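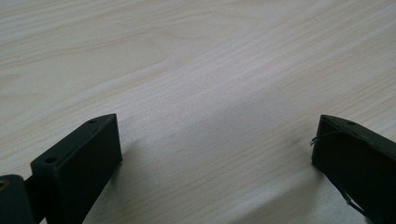 Contra a contagem diária de palavras

Durante três anos escrevi com um contador aberto no canto do ecrã. Usava o Grundix, um programa que mostra uma barra a encher e apita quando se chega à meta. A minha era de 944 palavras por dia, número que saiu de uma divisão feita à pressa numa tarde de novembro e que nunca mais revi.

Cumpri quase sempre. Foi assim que acabei com um romance de 358 páginas em que as personagens passam a vida a subir escadas, a abrir portas e a pôr água ao lume. Quando faltavam 30 palavras, eu acrescentava um aceno de cabeça. Quando faltavam mais, acrescentava chuva.

A minha opinião é que a meta diária serve para quem nunca acabou um texto longo e prejudica quase todos os outros. A primeira vez é preciso chegar ao fim, seja como for, e um número ajuda. A partir daí o problema passa a ser outro: saber o que fica e o que sai. O contador trata um corte como um dia perdido. Num dia em que deitei fora um capítulo inteiro, o melhor dia de trabalho daquele livro, a barra ficou a vermelho.

Os defensores das metas dizem que o hábito é tudo e que uma página má se pode corrigir. É verdade, mas as páginas más também se acumulam, e corrigi-las leva mais tempo do que escrevê-las. Demorei cerca de 14 meses a limpar o que tinha feito em metade desse tempo. No fim mandei o original à Pelupessy, que o recusou com uma carta curta. Falava do ritmo, e tinha razão.

Agora marco horas. Sento-me de manhã, sem telefone, e fico até ao almoço. Há dias em que saem quatro páginas e dias em que sai uma frase - e há dias em que só releio. Não tomo nota do resultado. Desinstalei o Grundix e escrevo num processador de texto vulgar, com a contagem escondida.

Reconheço que o método exige tempo livre que muita gente não tem. Quem escreve no comboio ou depois de deitar os filhos talvez precise de um número para se agarrar. Nesse caso, que seja baixo, e que apagar também conte.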